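Politique | Élections | Zirine

Bon, j'ai veillé jusqu'à 2 heures pour suivre le dépouillement à Zirine, et je ne regrette pas ma nuit ! La liste Corach passe avec 18 sièges, l'Alliance de Wiltthorpe en garde 11, et tout le monde parle déjà de coalition — un peu vite à mon goût. La commission électorale n'a toujours pas publié les procès-verbaux du district de Fjeld, et tant qu'on ne les a pas, je me méfie des grandes déclarations. Les recours peuvent être déposés jusqu'en août, je vous en reparle dans la prochaine lettre (promis, plus courte).

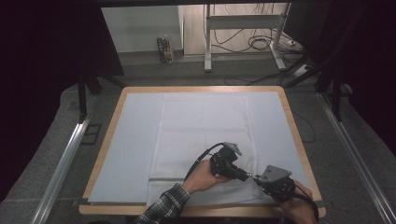 Un linge blanc sur une table au plateau bleu pâle.

18 partages · 2 commentaires

mirabelle_k : Et Fjeld, ils attendent quoi pour publier ?

lecteur du soir : Merci pour la veille, moi j'ai lâché à minuit.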